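Review: Nodberg cable kit for a two-arm bench cell
Posted by Nurhan Sarıgül, 2026-07-05

I look after a small cell with two arms on one aluminum rail, used for handling cloth. The cables that came with the arms were too thin and too short, and by May I was swapping one every couple of weeks. Nodberg sells a kit meant for this size of arm: thick purple cables, a bag of white stick-on clips, strain relief plates and a printed guide. I paid for it myself. This review covers fitting it and the first stretch of use.

What you get

The cables are pre-cut and terminated at both ends. The plugs are keyed and fit snugly. The clips are plain white plastic with an adhesive back. I would have liked a few spare ones, because the ones you peel off do not stick a second time. The guide is short and the drawings are clear, but it assumes a single arm. If you have two arms facing each other, you have to work out the crossing points on your own.

Fitting it

Allow an afternoon for both arms. My order was:

Power off and unplug at the wall. Support each gripper before you loosen anything, or the wrist will drop.

Take off the old cable from the gripper end first, then work down to the base.

Wipe the upper link with alcohol and let it dry. Put the clips along the top edge with the arm stretched out.

Plug in at the gripper and leave a generous loop before the first clip. The guide asks for a loop you can pass a fist through. I went bigger on the right arm, and the wrist now turns all the way without pulling.

Leave another loop at the joint below the long link, then bring the cable down to the base and plug it in at the circuit board.

Move each joint by hand through its full travel before you power up. I found one tight spot at the left shoulder and had to move a clip.

The whole job took me 93 minutes for the first arm and 70 for the second.

Setting up after the change

The new cables are heavier and stiffer than the old ones, so the arms need to be set up again. I redid the zero position on every joint and then the gravity settings. Skip the second part and the arm sags a little when it stops. Thư Doãn, who wrote our control scripts, also lowered the top speed on both wrists while we watched how the loops moved. We put it back up after two days.

For a check I run the same routine every time: take something out of the basket, lift it near the clothes rack, pass it between the grippers and hold it there with both. It is a good test for cabling, as one arm has to reach up near the hangers while the other stays low.

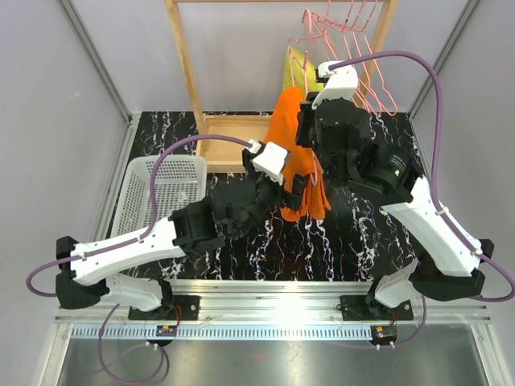

Upkeep

I check the clips once a week by pressing each one with a thumb. After 1320 cycles, two had started to lift, both on the left arm near the shoulder. I replaced them and the rest are still firm. The jacket wipes clean with a damp rag. Look at the loop under each base as well, where lint collects.

Compared with the others

I tried the Gimeo set last year. It costs less and the cable is softer, but the plugs worked loose at the gripper and I had dropouts in the middle of a run. The Grarneck sleeve is fine if your own cables are good and only need covering. It does nothing for a bad connector.

Good points

Solid plugs, no dropouts so far, correct lengths for this size of arm.

Bad points

No spare clips, nothing in the guide for two arms, and the extra weight means a full setup afterward. Purple is the only color.

I would buy it again for this cell. For a single arm doing light work I would probably stay with the stock cable and add better clips. Nodberg answered my email about spare clips and said a separate bag will be on sale later this year.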